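In defence of folding things badly

My mother-in-law folds a fitted sheet so that it comes out like a slice of cake. I have watched her do it more times than I can remember, standing at the foot of the spare bed with my arms held out like a man waiting to be measured for a suit, and I still couldn't tell you how it's done. There is a moment when two corners vanish into two other corners, and after that it is simply a neat white rectangle and she is on to the pillowcases.

I mention it so that you know I have had every chance to learn. I'm not a lazy man about the house. I like washing day, I like the smell of it, and I'm the one who empties the machine in our family and the one who brings everything in when the sky goes dark over Suksawat's garage. But I fold badly and I have come round to thinking that this is perfectly all right, and I should like to make the case for it, if you have ten minutes and perhaps a basket of your own waiting.

It began with a Wednesday evening class at the library, taught by a very patient woman called Damilola Onyeka. I went with my neighbour Boonmee Chaiyaporn, who had just moved into a smaller flat and needed to get the contents of three wardrobes into one. We were taught to fold a T-shirt in thirds and stand it on its edge, like a record in a crate. We were taught to roll socks, and then taught (in the second half, after the tea) why we should stop rolling socks. I enjoyed it very much. I came home and did my whole chest of drawers, all 57 items of it, and called everyone upstairs to have a look.

It lasted until the weekend. I took out one shirt, its neighbours leaned over into the gap, I took out another, and by Sunday the drawer looked just as it had looked for 30 years. Boonmee's, I should say in fairness, is still standing up straight. He sent me a photograph.

Now, I could have put this down to a lack of character, and for a day or two I did. But then I began to think about what folding is for. Shirts for work, yes, because a crease across the chest makes you look as though you slept in a hedge. Table linen, if you have the sort of table that wants it. Towels, up to a point, so that the cupboard door will close. But pyjamas? Vests? The old jumper you put on to take the bins out? I can't see that they gain a thing from being squared off, and they cost the person doing it a good part of an evening.

And it's the awkward pieces that take the time. Nobody minds a tea towel.

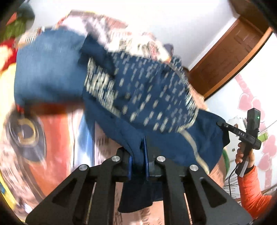
What defeats me every time is anything large and soft with more than one kind of cloth in it, a plain part and a patterned part and a bit of trim, where you can't find the shoulders and every time you think you have hold of the top it proves to be a sleeve. You pinch it in the middle to get a grip and the rest slides off in both directions. My advice with such things, after years of trying, is to give it one good shake, lay it over your arm, bring the ends together and put it on the shelf. Two folds, three if you're expecting visitors. It'll be warm enough when you put it on.

I said as much to Damilola when I met her outside the bakery, rather expecting to be told off, and she laughed and said that she keeps her own gym things in a heap in a box with a lid. A heap with a lid! I have thought of it often since. She told me she had only ever meant the class for people who were unhappy with their cupboards, and had I been unhappy with mine? I had to stand there with my loaf and admit that I hadn't been, particularly.

So that is where I have got to. I iron four shirts, I fold the towels, I leave the fitted sheets for my mother-in-law's next visit, and the rest gets a shake and goes in the drawer. My wife, who prefers things a little sharper at the edges, has the top two drawers to herself and I don't interfere with them. If you were taught to do it properly and it gives you pleasure, then please carry on, and come and do mine as well - there's a basket on the landing now, and I was going to get to it after supper.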